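3.2 The room and its furniture

Studies of domestic arranging tend to say a good deal about the person arranging and very little about the room, as if flowers were put in order in mid-air. Sadowski's Udungate survey gives its kitchens a single footnote. We have tried to be less rude to ours. The Fleury room is a large, bright, open space, and its brightness matters more than we had planned for: daylight comes in through a row of windows, the ceiling adds its own, and the white floor hands a fair share of both back again.

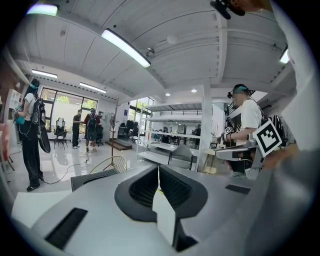 Figure 2. The Fleury room, with the window wall at the back and foliage outside.

Salinas, who drew up the original room plan, had hoped for something closer to a sitting room. What we got is closer to a sitting room's waiting list. The seating does not match, and we made no effort to correct this, as the homes in our earlier Cladirine study did not match either. One chair has a gold wire frame and a round cushion with a black-and-white floral print; another is dark grey and upholstered, on thin black metal legs; a round wooden stool keeps them company. Taste was not a variable. 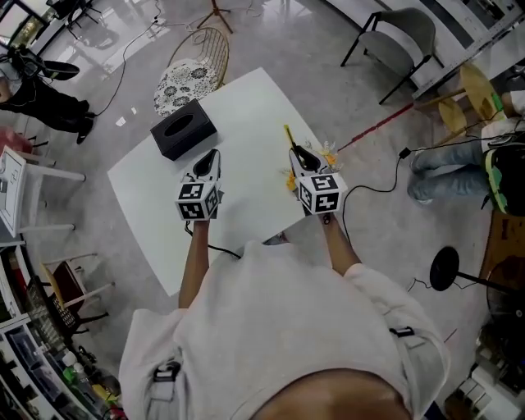 The table itself is white, rectangular and glossy – a poor choice for anyone fond of tablecloths, but a good one for seeing where things are. Artificial flowers were preferred to fresh, which in July would have needed replacing before the coding scheme was agreed. Yellow and orange blossoms stand out well against the white, and the thin stem gives the arranger something awkward to deal with. The black tissue box was kept as a landmark. In almost 30 of the written accounts collected afterwards, flowers are placed "by the tissues" or "away from the tissues", a system of coordinates that we had not proposed and have since adopted.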